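Ponow Citric Descaler for Kettles and Coffee Makers
Pouch, 744 g
Item 3253

If you live with hard water you know the chalky crust that builds up at the bottom of a kettle, and the little white flakes that end up floating in your tea. Ponow goes after exactly that. It's plain food-grade citric acid in fine crystals, with no dye and no perfume, and we love it! It has very little smell (a big deal if you've ever boiled vinegar in a small kitchen) and it rinses away fast.

The crystals dissolve best in warm water. Stir them in a jug first, then pour the mix into the kettle, so you don't get a lump sitting on the heating plate. Bring it to a boil, switch off, and leave it alone for half an hour. Most of the scale should let go without scrubbing. For the stubborn ring at the water line, go over it with a soft bottle brush while the mix is still in there, pour it all out, and rinse twice.
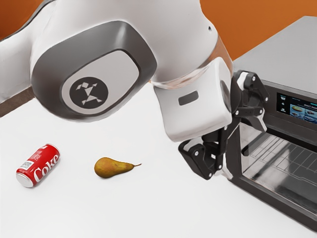
Drip coffee makers need a little more patience. Fill the tank with the mix, run half of it through, pause the machine for twenty minutes, then run the rest. Follow with two full tanks of clean water. Take out any charcoal filter before you start, and put it back only after the last rinse. Joaquim Nogueira in our shop does his at home every December, before the house fills up with guests, and again when the brewing starts to slow down.

How much to use
Kettle: 2 level tablespoons per quart of water
Drip coffee maker: 2 level tablespoons per quart of water
Shower head: 3 level tablespoons per quart, soak for one hour
Faucet aerator: same as the shower head

Please don't use it on marble, limestone, or chipped enamel, and keep it off bare aluminum. Never mix it with bleach. It stings in a paper cut, so gloves are nice to have. Check your machine's manual too, as some makers want their own product used.

The pouch has a press-to-close top. Squeeze the air out and keep it somewhere dry, or the crystals will clump (they still work fine, just break them up with a spoon).

Also sold in a 5 lb tub, item 2000. Scoop not included with either size.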